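Reporting Local News, Session 6: Covering a Fire or Road Closure from Police and Fire Sources
Instructor: Cinzia Caputo

Read this before class and bring a pen. We will write two short items on the day, one in the first half and one after the break.

1. What a first report has to say

The first version of a breaking item is short. It gives what happened, where, when, whether anyone was hurt, and who told you. It also tells people nearby what they can do with the information: which road is shut, which bus is being sent another way, when the next update is expected.

Keep the first paragraph to one sentence if you can. Use the past tense for the event and the present tense for anything still going on, such as a closed road. Name the day. Words like "yesterday" go wrong as soon as the item is read a day later.

2. Attribution

Every fact you did not see yourself needs a source. "Police said" is enough for most of them. Do not write "claimed" or "admitted" in place of "said." Both words suggest that you have an opinion about the speaker.

If a fire captain gives a cause at the scene, write that the captain gave it, and say whether the investigation is still open. A likely cause stays a likely cause in your copy until the investigators report.

Witnesses are useful for what they saw and heard. They are less useful for speed, distance and blame. If a witness tells you a driver was going too fast, ask what they saw before you put anything in your notes.

3. Worked example

We will use a kitchen fire in an apartment building on Hiltusley Road. These are the notes a reporter took by phone from the fire department:

Call received 5:08 a.m. Second floor. Out on arrival of second truck. Two residents to hospital, smoke. Building has 8 units. Damage put at $4000 by the department. Road shut between Duvent Street and Ruchti Avenue, reopened before 8.

A reasonable first paragraph:

Two people were taken to the hospital early Wednesday after a kitchen fire in an apartment building on Hiltusley Road, the fire department said.

The time of the call, the floor and the closure go in the second and third paragraphs. The damage figure goes last, with its source. Smoke inhalation is a reason for going to the hospital and should not be turned into a condition. If you were not told "serious" or "stable," leave it out and call back.
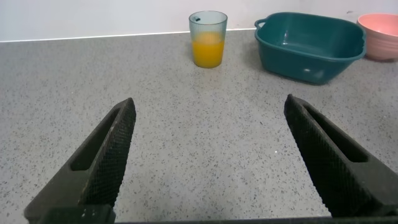 4. Names and families

Do not publish the name of a person who has died until police confirm that relatives have been told. A name on social media does not count as confirmation, even if several people post it.

Ages are given as the source gives them. "In his 40s" must not become 45.

5. Homework

Write a first report of no more than 185 words from the Zololano Bridge notes handed out last week. Mark each fact in the margin with its source. Underline anything you would want to check by phone before filing.

Corrections policy is covered in the November session. Read the style sheet entries on "crash," "collision" and "accident" before then.

Notes revised 17 July 2019

Contact the course office | © Cinzia Caputo. For use by enrolled students. | Back to top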